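Review: Sterna simulation kit for a one-arm tabletop cell

Jul 29, 2023

We have one small arm in our workshop. It stands on a white table, it picks up objects for home goods packing tests, and for most of the year it is my job to keep it working. When the arm is busy, or when I am afraid to break something, I would like to try my setup on the computer first. For this reason I bought the Sterna kit in October, and I have now used it long enough to say what I think of it.

The kit is software. You get a table, walls, lights, a library of household objects with their weights and friction values already filled in, and a tool that helps you match the simulated camera to your real one. You bring the model of your own arm. I paid 423 euros for the single seat license, which includes updates but not phone support.

Installation

It took me one evening. The installer asks where your arm model is and then checks the joints one by one. In my case it complained that joint 4 had no damping value. I did not know that value, and the manual only says "consult your supplier". I wrote to my colleague Tyyne Kallio, who set up the same arm at her school, and she sent me her file. Without her I would have lost the next evening also. A default value with a warning would be more friendly.

After this the arm stood on the table and moved when I asked it to. The gripper opened in the wrong direction, but there is a check box for that, and I found it quickly.

Setting up the table

The table editor is the best part of the kit. You choose objects from a list on the side and drop them where you want. If two objects overlap, the editor makes the outline of both of them red and will not let you start. You can save a table as a layout and give it a name. I now have 17 layouts, and I use perhaps half of them regularly.

I like to build layouts which are a little difficult. A flared bowl is a good test, because the wall is sloped and the fingers can slide up if the grip is too high. A big upright frame is a different test. It takes a lot of room, and the arm must plan its way in front of it without touching. When I put both on the same table, close together, I can see quite fast if my safety distances are too small.

The first time I ran such a layout, the planner found no path to the bowl at all. I had set the margin around every object to a value which was good for small boxes and much too large here. I made it smaller for the frame only, and after that the planner was satisfied. In the real cell I would have understood the same thing with more stress.

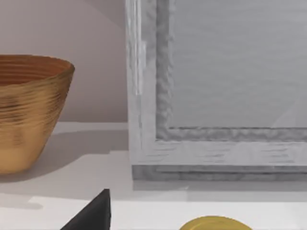 Bowl and upright frame in one of my simulated layouts. The gap between them is the part I look at when I set the margins.

The surfaces are better than I expected for this price. The ridges on the bowl are fine enough to be useful when I test my vision program, and the whitewashed grain of the frame also looks convincing to me. The gray panel in the middle of the frame is more plain, with only a soft light patch in the corner. My real frames have glass, and they reflect the lamp much more strongly, so I do not trust the kit for this kind of question.

The light is where I have my main complaint about the picture quality. Shadows on the white table sometimes have a stepped boundary between the dark part and the bright part. To a person it is not disturbing. My edge detection, however, sometimes thinks that such a boundary is the side of an object. There is a setting called "shadow softness" that helps when you raise it, and then the rendering becomes slower. I keep it in the middle and I accept some false edges.

Camera matching

This is the step that most people will buy the kit for, so I will be more detailed.

You print a pattern, put it on the real table, and take pictures with the real camera from different sides. The manual recommends 24 pictures. I tried first with fewer because I was impatient, and the result was clearly wrong: the simulated table was tilted compared to the real one. With the full set it was good. I compared the position of the table corner in both pictures and I could not see a difference with my eye.

Three pieces of advice from my own mistakes:

Switch off the autofocus before you begin. The manual mentions this only in the appendix.

Glue the pattern to something stiff. Mine was ordinary paper, and it had a small wave in it.

Save the old matching file under another name before you make a new one. The program writes over it and does not ask.

If your camera is mounted low or close, you should also expect that objects near the front of the table are only partly in the view. The kit renders them correctly in this situation, with only the top of an object coming up from the lower border, exactly as a real camera would give it. I mention it because Besano, the program I used before, simply removed such objects, and then my arm hit them in the real cell.

Daily use and maintenance

A simulated cell also needs to be looked after, which I did not think about when I bought it. Every time I change something on the real table, I must change it in the kit too. In spring I moved the lamp, and I forgot to tell the simulation. For more than a week I was looking for an error in my program that was not there. Now I keep a paper list next to the cell with two columns, real and simulated, and I make a mark in both.

Updates come often. Most are small. One of them changed the friction of all wooden objects, and my tuned grip force was suddenly too weak in the simulation. The release notes did say it, in one short line. Please read these notes before you press the button.

The program crashed on me a few times, always when I closed the table editor while the physics was still running. I did not lose any layout because of it. If you press pause first, it does not happen.

Support

I wrote to support two times. The first answer was fast and correct. The second time I asked if it is possible to import the joint limits from the controller, and I waited a long time for the answer, which was no. Kauko Karppinen, who has the same kit at Kallano, wrote a small script for this purpose and gave it to me. It works well enough, but this should be a part of the product.

Compared to others

I have tried two alternatives. Besano is cheaper and starts faster, but the object library is poor and, as I wrote, the camera is not handled honestly at the borders. The Zieliński package is more exact in the physics, especially when the fingers touch something soft. It also asks for a much stronger computer, and I needed several days before I had even a simple table. For a large team it may be the correct choice. For one person with one arm I find it too heavy.

What I like

The table editor, and the red outlines when objects overlap.
Camera matching which gives a good result if you are patient.
Object textures that are detailed enough for vision tests.
Margins can be set for each object separately.

What I do not like

Stepped shadows at the normal settings.
Weak reflections on flat panels.
No default values for missing joint data.
The old matching file is overwritten without a question.

My score is 4 out of 5. I would buy it again for the same work - setting up tables, checking margins, and testing the camera before I touch the real arm. For glass or soft objects I would look at something else, or do the test in the real cell with low speed and a hand on the stop button.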